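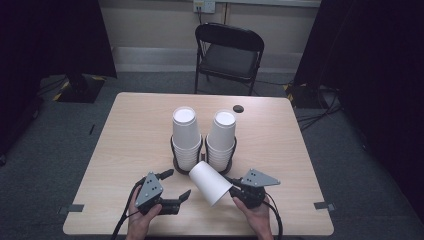
4.2 Where the paper cups live

I'll admit I didn't expect to write a whole section on paper cups. When Sumeya Birhane and I began looking at shared drinks points at Nolar, I had my heart set on kettles (everybody has a kettle story!) and the cups were going to get a footnote. Then I read back through our 197 diary entries and found people grumbling about cups all over the place: too few, too many, stuck together, fallen down the back of something, or left half pulled out by whoever came before.

So for this part of the study we stuck to one small job, which is keeping the stacks tidy. I mean topping them up, straightening them and putting a stray one back. It takes seconds and hardly any of our diary keepers thought of it as work. Tiruwork Belay, who coded the entries with me, wanted to file it under "cleaning" and I wanted it under "stocking", and in the end we gave it a code of its own. You'll see it in the tables as CT.

The holder matters more than I'd have guessed. A bare stack on a tabletop leans as soon as somebody tugs at it one-handed, and our diary keepers at the Gideren site (no holders there until May) wrote about that a lot. With a base and some sort of surround, people seem to feel the stack has a proper place, and they're quicker to put things right when it looks untidy.
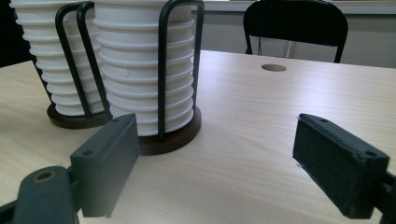

Figure 2. White paper cups in an upright holder with a round, dark brown base.

Which way up the cups should go was the question that really got people talking. We had 172 entries that mentioned it in some form, and feelings ran high – one person at Lillavville had turned the same stack over every morning for weeks, and somebody else kept turning it back. Those in favour of mouth down nearly always talked about dust. Kaczorowski staff liked mouth up because they could drop a spare cup straight in without thinking. I changed my own mind on this while writing up. Both tall stacks in the picture just after this paragraph are upside-down, so all you meet from above is a flat white base, and I found I liked that far more than I'd expected to. A single cup with its rim facing out looks like the odd one next to them, and you want to turn it over and pop it on top. 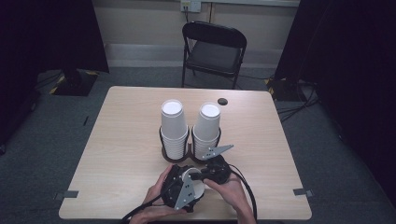 Spare cups are the other half of CT, and we handled them separately when coding. An entry counted only if the writer said where the cup ended up, so "moved a cup" on its own was dropped. That lost us 20 entries, which hurt a bit, but Tiruwork was firm and I think she was right.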